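Looking after the Inley table cell: your questions answered

We get asked the same handful of things whenever someone new takes a turn on the Inley cell, so we have gathered the answers together and tried to put them in plain words.
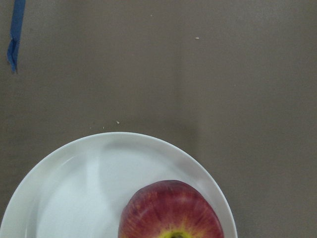
Most of what goes wrong with it is small and can be put right before your tea goes cold, so please do have a read through before ringing the workshop (though we are always glad to hear from you!).

How often should I wipe the table down?

At the start of each shift, and again whenever you change the objects over. A damp cloth and a dry one are all you need. Crumbs and dust are worth chasing even when they look like nothing much, as the wrist camera sits low over the table and will pick up specks you would never spot standing up.

Which tape should I use for the marks?

Plain blue masking tape, from the drawer under the Flirley bench. We tried the shiny sort for a while and it threw the lights straight back at the camera, and it left a dreadful gum behind as well. When an end starts to curl or crumple, peel the whole strip and lay a new one – pressing the old one down again only buys you an hour or so, and a loose tail can catch on the fingers.

Can I use any plate?

Within reason, yes. Plain white is what the cell was set up with and it is what we would reach for first. Glazed plates do give a bit of glare, so if the camera view looks washed out, turn the overhead lamp down a notch before you start fiddling with the exposure.

Does it matter if the fruit sits close to the rim?

Not to the camera, but it does to the gripper. The fingers need room to come down on both sides, and a raised rim can stop one of them short. If you hear a click and the arm backs off, that is usually the reason. Shift the fruit towards the middle and press Resume.

How do I check the wrist camera?

Go to the Salgado screen, choose Camera, then Test. You want a score of 200 or more. Anything lower generally means a smeary lens, so give it a gentle rub with the soft cloth (never the table cloth, please) and run the test again.

What is fault 22?

The cable at the wrist has worked itself a little loose. Press Stop, wait for the light to go out, push the plug home until it clicks and start up again. If it comes back twice in one shift, leave the cell off and put a note in the book.

And fault 512?

That one is for us, I'm afraid. It means the Boditz controller has lost its zero position, and it needs setting again with the proper gauge. Leave the arm where it is and ring the workshop any time before half past four.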